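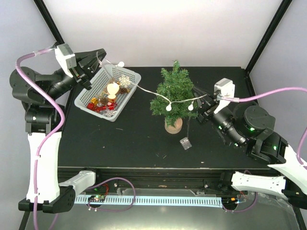 Selling a mixed collection: buylist the whole thing or split it up?

Posted in Collecting & Trading by Pendo Athumani
14 comments · 6 shares

I played from middle school until I left for college and then the cards sat in my parents' closet. They are moving in January and want the boxes gone. I have sorted everything once and it comes to almost 3,000 cards, most of it commons and uncommons from sets nobody near me plays anymore. There is one binder with the better rares, including some lands that I see listed online for a lot more than I paid.

The store closest to me is Mutiso. They will buy the lot as is, but the guy at the counter looked through it and gave me a single number without saying how he got there. He said the offer is good until Friday. I also looked at the buylist on Stutik, where you enter each card and mail it in. The prices for the lands are better than I expected, but the commons are mostly not on the list at all. A friend told me to skip both and sell one card at a time on Evlow, where you set your own price.

I don't need the money right away. I also don't want to spend every evening for the next few months packing envelopes. Is it normal for a store to give one number for everything? And does store credit make any sense if I'm not sure I'll play again?

One more thing, most of the cards were never sleeved. They look fine to me but I don't really know what I'm looking at when it comes to condition.

Rehema Mrema
Marked helpful by 22 people

Yes, one number is normal. A buyer looking at a big lot is going to price the handful of cards he knows he can sell and treat the rest as bulk. What you want to find out is which cards he counted. Ask him. If he won't tell you, take the binder out and ask for a price on the boxes alone. The gap between the two offers is what he is paying for your binder, and you can compare that to the Stutik list card by card.

I would split it in two. Sell the binder cards to a buylist or list them yourself, and let the store have the boxes as bulk. Bulk is paid by the thousand and the rate doesn't change much from one store to the next, so it isn't worth mailing. Postage on a box that heavy will eat most of what you get.

Before you hand over the boxes, go through them once more with a price list open. Look at uncommons especially. Older uncommons that were worth nothing when you bought the packs can be worth a few dollars now because a deck in some format wants four of them. You don't have to look up every card. Sort by set, pull up the set sorted by price, and stop reading when the prices get down to pocket change. It took me a weekend to do a collection about the size of yours.

On condition, be harder on your cards than you want to be. Hold each one under a desk lamp and tilt it. Look at the back first, along the edges and at the corners. White specks on the edges mean it isn't near mint. Scratches on the face only show at an angle. If you send cards in as near mint and the buyer disagrees, they get downgraded and you are paid less, and if you want them back you usually pay the shipping. Read the part of the buylist terms that covers this before you send anything.

Don't let the Friday thing push you. Stores do set a date on offers, and prices do move, but bulk will still be bulk the week after.

Salim Were
Marked helpful by 3 people

just take the cash. I did the one at a time thing on Evlow and after fees and stamps and toploaders I made maybe a little more than the shop offered and it took all summer. two people said their card never came and I had to refund both. if its under 20 bucks dont bother listing it

Nermin Akyol
Marked helpful by 9 people

I agree with most of what Rehema wrote. A few things to add about store credit and about selling the lands.

Credit is usually a better rate than cash, and the bonus can look large when they say it out loud. It only helps if there is something in the store you were going to buy anyway. If you aren't playing, take cash. I have credit at a shop that changed owners and the new owner would only honor half of it.

For the lands, check more than one buylist on the same day. Pestadach tends to pay more for played copies than Stutik does, in my experience, and Stutik pays more for clean ones. If your cards were never sleeved, you may come out ahead sending the worn ones to one and the clean ones to the other. Both have a minimum order, so see if you have enough cards to make two packages.

Salim is right that cheap cards aren't worth selling one by one. I would do it for anything over 20 dollars, with tracking, and only if you have time to get to the post office within a day or two of each sale. Take a photo of the front and back of each card before it goes in the envelope. When a buyer says the corner is bent, you will want it.

For packing, use a sleeve and a toploader, put a piece of painter's tape across the top, and set it between two pieces of cardboard. Don't use clear packing tape on the toploader. It leaves glue all over and people complain.

Also check the binder itself. If it has the old three-ring pages, look for a dent on the cards closest to the rings. Those will be graded down no matter how clean the rest of the card is.

Contact us | Terms of use | Copyright by the site and its members | Back to top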